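Game Economies and Progression, Unit 6 handout
Notes on Skandau: why the "optimal opening" probably isn't
Posted Apr 19, 2024

Read this before the seminar. You need to have played up to the end of the harbor chapter, or at least watched someone do it.

Most of you arrived at this unit with the same opening, copied from the same guide. Sell the starting horse, buy wool in Vundby, walk it to Briltelley, repeat until rich. The guide says this gets you 1245 crowns before the first winter. I have my doubts, and I'd like you to have some too.

Where does the number come from? One run, as far as I can tell. The writer doesn't say what difficulty it was on, and doesn't mention bandits at all, which is odd for a route that crosses the ford twice. Wool prices in Skandau are rolled when the save is created. A run with a good roll gets written up. A run with a bad one gets abandoned and forgotten, and so the guides fill up with good rolls.

My own figures, for what they're worth: 382 crowns on one save, 83 on another, and a third where I lost the wool at the ford and stopped writing things down. Three saves prove very little either. Don't quote them in your paper as if they did.

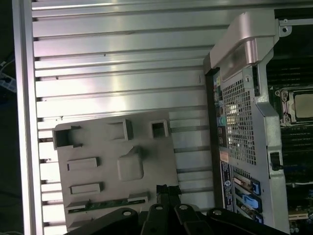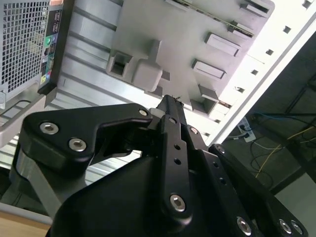
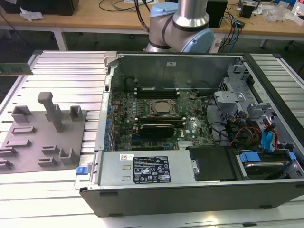 Fongchan Khamphan: I still think the wool route is fine for a first playthrough. You're judging it by crowns, but what you get out of it is trade skill, and that carries over even when the wool sells badly. By winter I had enough skill to see prices in the next town before traveling.

A fair point, and it may even be right. But look at what has happened to the claim. It began as "this makes the most money" and has become "this trains a skill." Those need different evidence. If trade skill is the goal, then salt from Uysal should do the same job, because skill is paid per trip and takes no notice of profit. Has anyone tried it? I couldn't find a write-up.

Terms to know for this unit

Seeded price: a price fixed when the save is made. Reloading won't change it. Plenty of players swear that it does.

Sink: anything that takes money out of the game. Wages, fodder, bridge tolls. Guides tend to leave these out of their totals.

Survivor bias: see the wool guide, all of it.

Soft cap: the point where a skill still goes up but very slowly. The in-game help says trade has none. Test this yourself.

For the seminar

Start a new save on normal. Play for 20 game days with any opening except the wool route. Keep a plain record of crowns in, crowns out and every toll paid. Do not reload after a loss. If you do reload, write that down as well.

Corey Kingi's group has the salt opening. Everyone else can pick, but tell me which one first so we don't end up with a room full of horse breeders.

The longer paper on the siege economy is due in June. Bring the save file, and bring the record even if it looks bad.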